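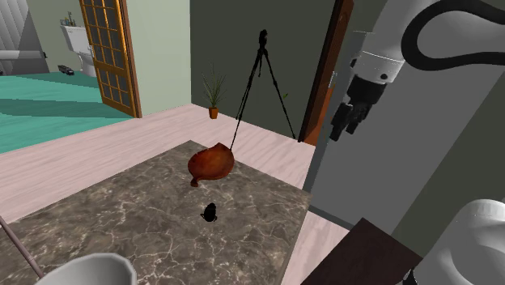 Open Day at Grirkoser

The demonstration was set for 10, and by 10:15 Xiaoqing Lu had said "any moment now" four times, each with less air in it.

On the big screen, the simulated arm hung beside the marble table, fingers down, like a waiter waiting for someone to finish.

"Is that a chicken?" asked Shufen Xiao, who had come from Tomska for the free lunch.

"It's a test object," said Xiaoqing.

"It looks like a chicken."

"It could be a gourd," said Tianyou Han, who had written the grasping code and had hoped to be asked about it.

A man in the second row wanted to know why you could see the toilet.

"Realism," said Xiaoqing.

"I'd shut the door," he said.

Tianyou pressed the key – 165 tries last night, he whispered, nearly all of them fine – and the room went quiet. Shufen put down her coffee.

"Go on, then," she told the arm. "Before it gets cold."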